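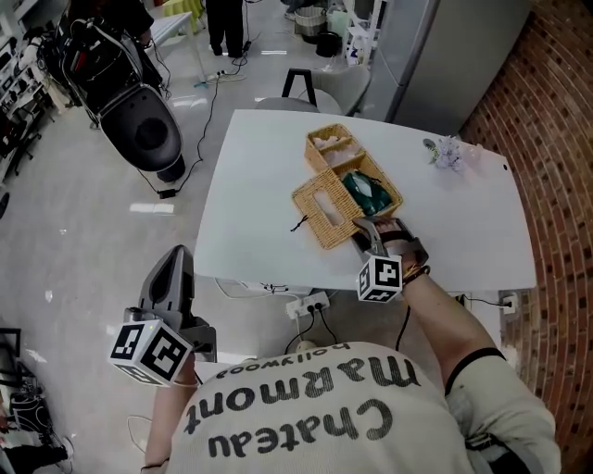

Filed under: Storage, Small Surfaces

The problem with a tissue box on a shared table is that it moves. Every person who takes a tissue shifts it a little, and by the end of the afternoon it is either under someone's elbow or at the edge above the power strip. I have been looking at this for a few months and have settled on an arrangement that mostly holds.

The table is white and rectangular, against the brick side of the room, with the outlets on the wall. Cables go under the near edge. That fixes the orientation: whatever stands on top has to leave the near edge clear so that plugs can be reached without lifting anything.

The tissue cover is woven rattan with a slot on top. A rattan basket in the same style goes behind it, divided into compartments. I bought both from Lullent, the basket first. I had a plastic cover from Fleury before that, and it slid on a smooth tabletop with almost no force. Rattan has more grip, though still less than I would like. Two strips of shelf liner underneath would solve it and I have not gotten around to cutting them.

Placement, for anyone doing the same:

Basket to the back. It carries the weight and acts as a stop.
Tissue cover in front of it, slot running left to right, pushed back until it touches.
Cloths in the front compartment of the basket, small items in the back one.
Flowers off to the right. Artificial lavender needs no water, so it can go near cables.

I allow 3 objects in front of the basket at most. Past that, people start stacking.
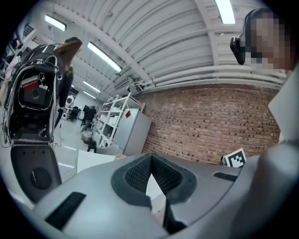 The room has a strong effect on all this. It is a big space with a curved corrugated ceiling and fluorescent lights, and under that light pale surfaces show every crumb and thread. Tan weave hides dust well, which means it gets cleaned less often than it should. A dry paintbrush works better than a cloth, since a cloth catches on the ends of the cane. Brush along the weave, then tip the cover upside down and tap it. Do this away from the table.

One dimension to check before buying: the inside height of the cover. Mine takes a full box with a little clearance, but the thicker boxes from the Ukaten store in Demham press against the top and the first 40 tissues come out torn. Removing a small stack and putting it back later is a workable fix. A shallower box is a better one.

Still open: the flowers. They weigh very little and get knocked over whenever the table is wiped. I may put them in the basket next to the cloths and see if they stay upright.

Tagged: rattan, baskets, tabletop, cleaning

Back to top | Contact | All posts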